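Care and Repair of a Two-Arm Sorting Cell
Project report, Automation Workshop, second year
Station 2, Plonddale

1. Purpose of the work

My task in this project was to take over one sorting cell in the workshop, bring it into a good state, and write down how it should be looked after. The cell has two robot arms on both sides of a white table. It sorts small household goods into plastic bins. When I received it in October, it was working, but it stopped too often. The log from the previous group showed 17 stops in their last week. Most of them had the same message, "gripper communication lost", and always from the left arm.

I did not change the program of the cell. The report is only on the mechanical and electrical side.

2. State of the cell at the beginning

The first day I only looked and touched nothing. The left gripper was fixed with four screws to the wrist flange, and two of them could be turned with fingers. The cable of the gripper was tied with a plastic strap very close to the connector. When the wrist turned to its far position, the cable became tight and pulled on the plug from the side. I could repeat the fault by hand: with the wrist in this position, a light push on the plug was enough and the message came.

The fingertips of the left gripper were also worn. One had a smooth place where it meets the goods, and the other was still rough, so a box could turn a little when it was lifted.

The bins were standing where somebody had put them. There were no marks on the table, and after cleaning they came back to a different place each time.

3. Repair of the cable and the flange

The order of the work was as follows.

Both arms were moved to the rest position and the power was switched off and locked.
The strap near the connector was cut and removed.
The plug was taken out and the pins were checked with a magnifier. One pin was a little bent, and I made it straight with a fine tool.
The four flange screws were taken out, cleaned, and put back crosswise with the torque wrench.
The plug was put back and turned until the stop.
The cable was laid in a free loop, with enough length for the complete turn of the wrist.

The length of the loop needed three attempts. In the first one it was too short and became tight again. In the second one it was so long that it touched the rim of a bin when the arm went down. The third one is the one which stays now.

I changed both fingertips at the same time, also the good one. In the manual which we got from Skanance, the supplier of our spare parts, it is written that they must be changed as a pair. I agree with this, although my first wish was to save one.

4. Setting the bins and the handover

For the bins I made a paper template with the outline of each one and marked the corners on the table with thin tape. After this I set the left arm for the box goods. The last point to set was the position where both grippers hold the same object, and for this I used a tissue box. 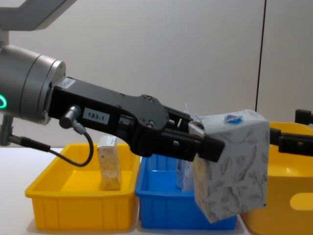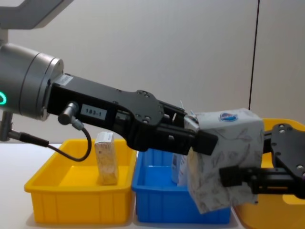 The handover was the most difficult setting of the whole project. If the two arms do not agree on the position, one of them pushes the object and the other one carries the load of this push in its wrist. A soft package is useful here - it shows the error before the metal feels it. With the tissue box between the two grippers I could see that it was tilted, with the lower corner down over the blue bin, and I took this tilt as my measure when I corrected the height of the right arm in small steps. The loop of the left cable hangs free next to the label 183-1, and I checked it at each step. I made 50 handovers after the last correction, and 2 of them failed, both with a very light carton.

5. Weekly care

Check the flange screws of both grippers with the wrench, not with fingers.
Look at the cable loop in the far position of the wrist.
Wipe the fingertips with a dry cloth. Do not use alcohol, it makes the rubber hard.
Compare the bins with the tape marks.
Write every stop in the log, also the short ones.

6. Open points

The communication message did not come again in 41 hours of running. The right arm still has its old strap, and I would like to remove it in the same way, but the spare plug has not arrived. The tape marks become dirty at the corners and should be replaced by something stronger.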